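Subject: Re: [womville-screen] Engelbrecht series – where it's at

Hi all, a few of you asked for an update on the Engelbrecht television project, so I've put down what I know.

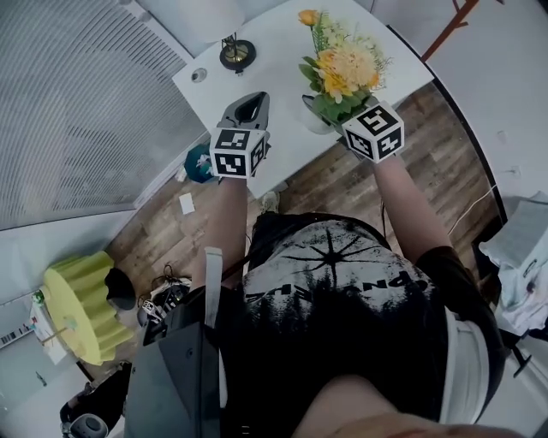

Thandeka Moodley wrote:
> Has the eight o'clock slot been confirmed or is that still talk?
> I heard the broadcaster wanted the whole thing trimmed to a
> single feature, and that the boxing storyline was gone. If that's
> right I'm not sure what is left of the book. Also, is Grusamik
> still doing the music? Their last score was the best thing in
> that ferry drama.

Thandeka, the slot isn't confirmed. What has been agreed is the length: 7 episodes, each a commercial hour. The single feature was talked about in January and dropped once the second draft came in. It would have run to 98 minutes, and the writers felt the father's story couldn't be told in that time.

The boxing storyline is still there, but it has moved. In the book it takes up the first third. In the scripts it starts in episode three and is told mostly from the sister's side. I've read the first two scripts and part of the third. The sister is a much bigger role than she was on the page, and I think the series is better for it. The dialogue in the harbour scenes still needs work. Everyone explains the plot to each other.

On the music, Grusamik have been asked and haven't signed. They're on the road until the end of winter and the producers would like a theme before then so it can be used in the trailer. If they can't do it, the fallback is to license older songs from the period, and that gets expensive quickly. There's a neighbour of mine who swears they've already recorded it. I wouldn't put money on that.

Casting is further along than I expected. Two of the leads are locked in but the names are being held back until the launch. The part of the young trainer is open, and they want someone who grew up near the coast. They saw about 18 people for it and are going to see more. Open calls will be listed with Fanamov, so please don't write to the production office. They've asked twice.

Filming will be mostly in Womville, with the theatre interiors done in the city. The old Regal is too small to get a crane into and the colour of the seats is wrong for the era – they were maroon until the refit.

One correction to my last message. I said the novelist was writing the final episode. She's a consultant only, and gets to read each draft before it's locked.

I don't have an air date. Next year is as close as anyone will say.

Cheers,
Colin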